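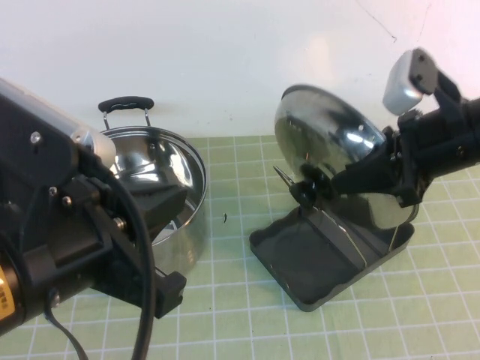 Somewhere to put the lid: Gekside brings out a pot and lid stand set

For release in March
From Guðlaug Bjarnason, Gekside kitchenware

I have spent a good part of my working life writing about saucepans, and the question I get asked most is never about the saucepans. It's about the lids. Where do you put the thing when you want to stir? On the worktop it leaves a ring. Upside down on the hob it rocks about, and in my own kitchen it usually ends up balanced on the bread bin (sorry, bread bin).

So I'm really pleased to tell you about the Zostholm set, our new stainless steel pot with its matching lid and a stand for the lid to live in while you cook. It goes on sale through our website and in the Jolico shops this March, and it costs 37 pounds for the three pieces together.

The pot first. It's a proper, roomy, plain round pot, bright on the inside, with a black handle on each side so you can lift it with both hands. I make soup in mine, and a great deal of pasta, and at Christmas it did the ham. We kept the shape simple on purpose - you want to get a ladle into it, and later on you want to get a sponge into it too.

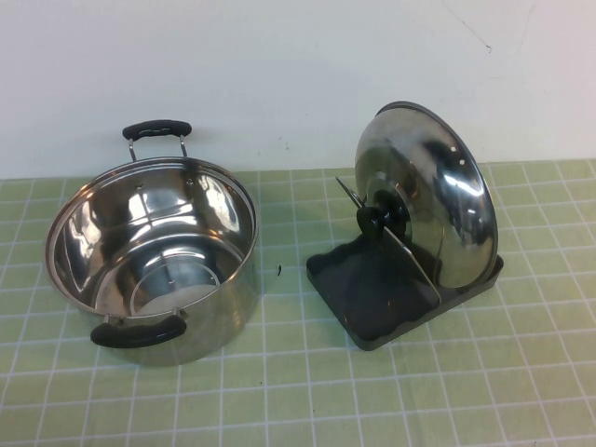 Daithí Nic Giolla looks after our product testing and he went through 15 versions of the stand before he was happy. Some were too light and tipped when a big lid went in. One was lovely to look at and impossible to wash! The one we settled on has a black plastic tray underneath and holds the lid upright, so the drips have somewhere to go and the lid takes up far less of the worktop than it would lying flat.

"I wanted something you could use with one hand while the other one's stirring," Daithí told me. "You shouldn't have to look at it. You put the lid down, you carry on with dinner, and when you're finished the tray goes in the sink with everything else."

He also says the stand is good for a wet spoon, and I can vouch for that, although I still leave mine in the pot and then wonder why it's hot. 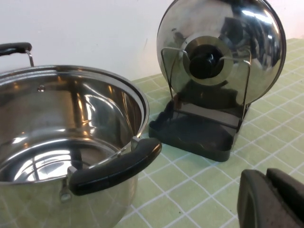 We lent early sets to home cooks last autumn and asked them to send us their grumbles. They did, at length, and 2687 of you filled in our kitchen survey as well. Plenty of you live with a very short bit of worktop between the hob and the sink, and you were quite firm about not wanting another gadget on it. The stand can be put away in a cupboard beside the pot, or you can leave it out next to the cooker as I do.

The first run is 2000 sets. Anyone who already has a pot they love can buy the stand by itself from the Gekside website later in the spring, and we'll put the price up there as soon as we have it.

Shops and magazines who'd like a set to try at home are very welcome to one. Please write to me, Guðlaug, at the Gekside press office in Baldursdóttir House, and tell me where to send it. Daithí is happy to talk about lids for as long as you can spare - mornings are best for him, before ten.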